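Organização do Posto de Trabalho Individual
Apontamentos da unidade 4: Superfícies, recipientes e zonas de alcance
Docente responsável: Clémence Langlois
Carga horária da unidade curricular: 48 horas de contacto

4.1 Objeto da unidade

A presente unidade trata da ocupação da superfície da secretária e dos critérios que devem orientar a colocação dos objetos que nela permanecem. Pressupõe-se a leitura prévia da unidade 3, relativa ao arquivo em papel, bem como do capítulo introdutório da brochura Plirnex, disponível na reprografia com o código 344.

Entende-se por superfície útil a parte do tampo que se mantém livre durante a execução da tarefa principal. A superfície total é uma característica do móvel; a superfície útil depende dos hábitos de quem o ocupa e pode variar ao longo do dia.

4.2 Zonas do tampo

Para efeitos de análise, o tampo divide-se em três zonas, definidas em relação à posição sentada.

Zona anterior. Corresponde à área junto ao bordo mais próximo do utilizador. Destina-se à escrita, à consulta de documentos e ao manuseamento de peças. Não deve receber objetos em depósito.

Zona lateral. Situa-se à direita e à esquerda da zona anterior. Admite objetos de uso frequente e, a título transitório, recipientes em processo de triagem.

Zona posterior. Estende-se até à parede ou ao painel de fundo, incluindo o espaço sob os monitores. É a zona em que mais facilmente se acumulam embalagens de pequeno formato, por ser pouco acessível à mão e pouco visível em trabalho corrente.

4.3 Embalagens pequenas na zona posterior

A disposição em fila junto à parede é aceitável desde que se verifiquem as seguintes condições: as embalagens estão de pé, a face identificativa fica voltada para o utilizador e nenhuma delas oculta outra. As embalagens flexíveis, que não se sustentam por si, devem ser recolhidas num recipiente rígido ou transferidas para a gaveta.

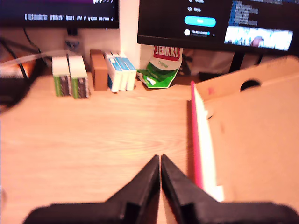
Figura 4.1. Embalagens alinhadas ao fundo do tampo, sob os monitores; à direita, caixa de cartão canelado com abertura circular para a mão.

Na figura 4.1 observa-se uma fila composta sobretudo por caixas rígidas de pequeno formato. As três caixas brancas estreitas, com riscas azuis nas arestas, encontram-se agrupadas e ligeiramente inclinadas, situação que se corrige com um separador ou com um apoio lateral. A embalagem JENKKI, amarrotada, é o caso típico do objeto flexível referido no parágrafo anterior. O cartão de maior dimensão ocupa a zona lateral direita, colocado ao alto.

4.4 Recipientes de grande formato

A colocação ao alto reduz a área ocupada no tampo, mas diminui a estabilidade do recipiente e limita a visibilidade sobre o que se encontra atrás dele. Recomenda-se, por isso, que as caixas planas de grande formato permaneçam na secretária apenas durante a triagem. Terminada esta, devem ser guardadas em estante vertical ou espalmadas para reutilização.

As aberturas para a mão servem o transporte e devem ficar desimpedidas. Quando a caixa contém folhas soltas, convém reuni-las numa capa antes de a deslocar.

4.5 Procedimento de triagem

1. Retirar da zona anterior tudo o que não pertença à tarefa em curso.
2. Percorrer a zona posterior da esquerda para a direita, abrindo cada embalagem.
3. Separar as embalagens vazias, os consumíveis e os artigos de uso pessoal.
4. Repor na fila apenas o que tenha utilização prevista para a semana.
5. Registar o resultado na ficha Lora, folha 2.

A triagem de um posto individual não deve exceder 16 minutos. Caso o tempo se revele insuficiente, regista-se na ficha o ponto em que o trabalho foi interrompido.

4.6 Trabalho prático

Cada estudante analisará um posto de trabalho à sua escolha, entregando um esquema do tampo com as três zonas assinaladas e um texto de uma página. O esquema deve indicar a posição dos objetos antes e depois da triagem. A entrega faz-se em abril, na secretaria do Instituto Lacroix, sala 84.

Leitura complementar: caderno Neslow, secções 2 e 5.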